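Share 20
Reading time: 2 min

Household Economics, Unit 2: Fixed costs and variable costs
Notes prepared by Tài Bùi for the evening group, September

Last time we spoke about income. Now we look at where the money goes, and first we must separate two kinds of cost.

A fixed cost stays the same when you produce more or less. Rent is the usual case. If the bakery in Greenwood closes for one week, the owner pays the same rent for this week. Insurance is also fixed, and so is a loan payment.

A variable cost changes with the quantity. Flour, sugar, paper bags. When the bakery makes double the bread, it needs double the flour.

Many students ask me where to put electricity. It is mixed. One part of the bill is a basic charge, and the other part depends on use. In our exercises please divide it into two lines.

Worked case: the Primport bakery

Rent and insurance for one month: 2,000 dollars
Flour, bags and other materials for one loaf: 2 dollars
Price of one loaf: 4 dollars

From each loaf there remain 2 dollars after the materials are paid. We call this the contribution. To cover the fixed costs the bakery must sell 2,000 divided by 2, so 1,000 loaves in the month. This number is the break-even point. With loaf 1,001 the profit begins.

Suppose now that the rent goes up by 67 dollars. The contribution is the same, but the break-even point moves to 1,034 loaves (33.5 more, and we cannot sell half a loaf).

Be careful with the word "fixed." It means fixed for a certain period. After the contract ends, the owner in Primport can move to Peveck, where the rents are lower, and then the cost changes.

For homework, make the same table for a business you know well. Write the period at the top of the table. Last year several people forgot it and their results could not be compared.

Comments 2

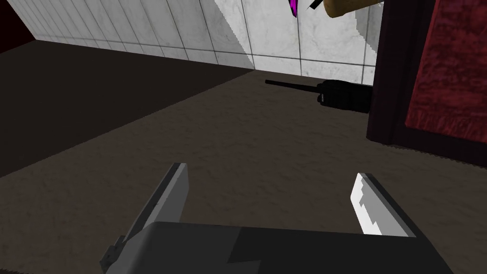

If the bakery lowers its price to 3 dollars, how many loaves must it sell to break even with the old rent?

It must sell 2,000 loaves, as each loaf now leaves only 1 dollar after materials.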